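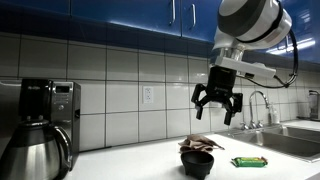

Re: [prela-users] Open day at Cekdale, kitchen demo

I went in February, so I can answer some of this.

> We're thinking of sending 2 people to the next Cekdale open day.
> Is the kitchen demo worth the drive from Prusalton? Does the arm
> do anything live, or is it all slides?

It's live. The arm works over a white counter next to the sink, with a two-finger gripper. The items are ordinary ones: a black bowl, a brown cloth, a green snack packet. Visitors get to pick which one it goes for. I asked for the cloth. It missed the first time and got it on the second try.

Each session runs 90 minutes, and the first part is a talk on Prela, the control software. They said the current version was trained on 686 recorded runs. If you already use Prela you can skip the talk and come in for the demo.

Yook had a table in the lobby with gripper parts. I didn't see prices.

It's 73 miles each way from Prusalton. I'd make the trip if you handle soft items, since the cloth was the most useful part for us. For rigid parts only, I'd ask them for the video first.

Parking is behind the building. Sign in at the front desk.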